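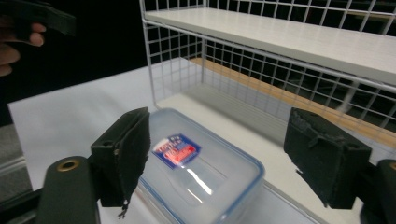 How to Store Plastic Food Containers on a Wire Shelf

A small wire shelf on the counter is a cheap way to get food containers out of the cupboard and where you can reach them. It needs a little setting up first, mainly so that lids stay with their boxes and the one you want isn't at the bottom of a pile.

What you need

Rectangular plastic containers with lids that fit
A wire-grid shelving unit with a flat board on top
Dish soap and a soft cloth
Baking soda
Removable labels and a marker

Step 1: Match the lids

Take everything out and put each lid on its box. Press down all four corners. If a lid rocks or pops up on one side, try it on another box of the same shape before giving up on it. Anything left without a partner goes in the recycling, or out to the garage for screws and string.

Step 2: Wash and dry

Wash boxes and lids in warm water with dish soap. Use the cloth, not a scouring pad. Scratches hold grease, and frosted plastic will look cloudy even when it is clean. For tomato stains, make a paste of baking soda and water, leave it on for 21 minutes, and rinse.

Dry the groove inside the lid with a corner of the cloth. Then leave the boxes open overnight. A container closed while damp will smell stale in a few days.

Step 3: Deal with old labels

Store labels are fine to leave on if the box always holds the same thing. Otherwise peel them off. Warm the label with a hair dryer on low, lift one corner, and pull slowly. Rub any leftover glue with cooking oil and wash again.

Put the new label on the short end, facing out. A label on the lid is easy to read on a counter but useless once another box is on top of it.

Step 4: Set the shelf

Stand the unit where it won't get splashed from the sink, with its back to the wall. Push down on each corner of the top board. If it wobbles, slide a folded piece of card under the short leg — felt pads work too.

Measure the opening of the lower level before you load it. You want room for your fingers above the tallest box. My first shelf was too low by the thickness of a lid, and I ended up returning it.

Step 5: Load it

Boxes in daily use go on the lower level, long side running front to back, so you can pull one out without moving its neighbor. Stack two high at most. Empty boxes go on the top board with their lids on.

Keep heavy things such as rice and sugar down low. A box holding 200 grams of tea or crackers can go up top.

Keeping it in order

Wipe the wires when you wipe the counter. Kitchen grease settles where they cross, and an old toothbrush gets it off. Check lids for cracks when you refill a box.

Comments

Nisreen Twal: Does this work for flour? Mine gets everywhere.
Reply: Yes, but fill the box over the sink and wipe the rim before you put the lid on.

Liam Dobson: I put a strip of shelf liner on the top board and the boxes stopped sliding.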